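Search this site Go

Television cart

A television cart, also called a rolling TV stand or mobile display stand, is a piece of furniture that holds a flat-screen television off the floor and lets it be moved from place to place. It is used in classrooms, meeting rooms, waiting areas, showrooms, gyms and homes. 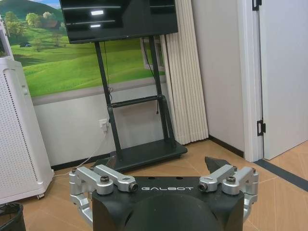 The television cart developed from the audiovisual carts that schools and hospitals used for projectors and tube televisions. Those older carts were built like tables, with a deep top shelf to carry a heavy set. When flat screens replaced tube sets, the shelf was no longer needed to hold the television, and the load moved to a bracket fixed to upright posts. The most common layout has two vertical posts joined by a horizontal crossbar, with the screen mounted high and a wide base resting close to the floor. Black is a usual finish for the posts and base, and it makes the cables that hang behind the screen or run down a post less noticeable. A cart of this type takes up little depth and can be placed in front of a decorated wall, such as one with a landscape mural, without anything being fastened to the wall itself.

Construction

Posts

The posts carry the weight of the screen and set its height. They are made of steel or aluminum tube, round or rectangular in section. Some carts use a single thick column, others a pair of thinner posts. Paired posts resist twisting better when the cart is pushed from one side. Single columns leave more open space below the screen and have room inside for cables.

Many posts are made in two sections, one sliding inside the other, so that the height can be changed. The sections are locked with a pin, a knob or a bolt. Carts with a hand crank or an electric motor are sold for larger screens and for rooms used by both children and adults.

Crossbar and shelf

A crossbar ties the posts together partway up. On some models the crossbar also supports a shelf for a laptop, a disc player or a keyboard. Shelves are often optional and may be left off when the cart is used only to show pictures or notices. A second, smaller shelf above the screen is sometimes added to hold a camera for video meetings.

Mounting bracket

The bracket has two parts. A plate or pair of rails is attached to the posts, and two vertical arms are screwed to the back of the television. The arms hook over the rails and are held by a locking screw at the bottom. The spacing of the screw holes on the back of the television has to match the arms. Most makers follow a shared set of hole spacings measured in millimeters, and the bracket is sold by the range it accepts.

Tilting brackets allow the screen to be angled down toward seated viewers. Rotating brackets allow it to be turned upright, a position used for signs and menus.

Base

The base keeps the cart from tipping. It may be a solid plate, a rectangular frame or a pair of long feet in the shape of an H. Solid plates are heavier and place more weight near the floor. Frames and feet weigh less and leave space for viewers' shoes and chair legs. Casters are fitted under the corners, and at least two of them usually have foot brakes.

Cables

A television cart needs at least a power cord, and often a video or network cable as well. Cables may be run inside a hollow post, clipped along the outside, or left hanging behind the set. A loose cable that reaches the floor can be caught by a caster, so it is normally tied up before the cart is moved. Some carts carry a power strip fastened to the crossbar or the back of a post. In that arrangement only one cord has to be unplugged from the wall.

Height and placement

For seated viewers, the center of the screen is commonly set near eye level. In rooms where people stand or walk past, it is set higher. A high screen can be seen over the heads of people in front, but it also raises the center of gravity and makes the cart less steady when rolled.

Reflections are a frequent problem with glossy screens. Ceiling lights can show as bright spots on the glass, and they are most noticeable when the picture is dark or the set is switched off. Tilting the screen a few degrees or moving the cart out from under a row of lights usually reduces them. Windows facing the screen have a stronger effect and may call for blinds.

Safety

Tipping is the main hazard. It can happen when a caster meets a door sill, a rug edge or a cable, or when the cart is pushed from too high up. Makers advise lowering the screen before a move, unplugging all cords and pushing at the level of the crossbar. Two people are recommended for large sets. The rated load of the stand covers the television and anything placed on the shelves, and should not be exceeded. Brakes are set once the cart is in position.

In homes with small children, wall mounting or a low cabinet with an anchor strap is generally preferred to a tall cart — a child who climbs on the base or pulls on the shelf can bring the whole unit over.

Manufacture and sale

Television carts are mostly sold flat-packed. The Morneo Classroom, a twin-post model, was shipped in a box containing 44 separate parts, not counting screws, and could be raised to 171 centimeters at the center of the screen. Skeltik makes a similar cart with a base plate 900 millimeters wide. Sumampouw, a supplier of office furniture, rents carts by the day for trade fairs and conferences.

In "Screens on Wheels," furniture writer Unathi Mnguni divides the carts now on sale into office, school and home types. Home models differ mainly in appearance, with wood veneer shelves and smaller casters. The Inow home cart has only 2 casters, at the rear, and is tilted back to be rolled.

See also

Audiovisual cart
Display stand
Flat-screen television
Wall mount

Page last edited Aug 2, 2023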